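# Talk notes: paper clutter at home

Okay, start by asking who has a drawer they can't close. Wait for hands. (There are always hands.) Put mine up too.

Then the Laxdal story. When I moved out of the apartment in Laxdal I packed 18 boxes, and 5 of them were paper. Manuals for a toaster I'd already given away! Pay stubs from a summer job! I carried all of that down the stairs, drove it across town, and carried it up again. Pause here, people usually groan.

Next bit is the mail. Say it slowly: mail gets opened standing up. If I sit down with it, I start reading the catalogs, and then it's nine at night and I've picked out a lamp. Standing up, I get through a whole week of envelopes before the kettle boils. Keep, shred, recycle, and I don't let myself have a "maybe" pile, even for coupons.

Mention the basket by the mail spot. You want one you can see into, so you notice when it's filling up. Mesh is great for that.
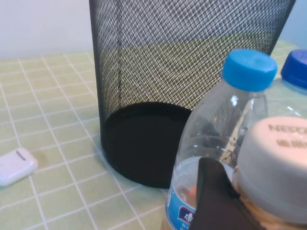 *Page last changed: August*

Now the scanning part – go easy, last time I lost the back row. I did 600 pages over one winter, mostly with the radio on. Tax papers first, then medical, then the letters from my aunt, and those I kept on paper as well. Name the files by year and then by subject. I used to name them by subject first and I could never find a thing.

If somebody asks about apps: I've used Zellex and I've used Isto, and I don't care which one they pick. Move on fast or we'll be here till lunch.

Shredding. My little shredder overheats, so I do a few sheets while dinner's in the oven and then leave it alone. Check for staples first. I have a sad story about staples, tell it if there's time.

Kids' artwork, 2 minutes tops. One flat box per kid, and let them choose what goes in. They're much tougher than we are!

Questions. Repeat each one into the mic, the hall in Grestov has a terrible echo. Handouts are on the chair by the door – yes, paper ones, let them laugh.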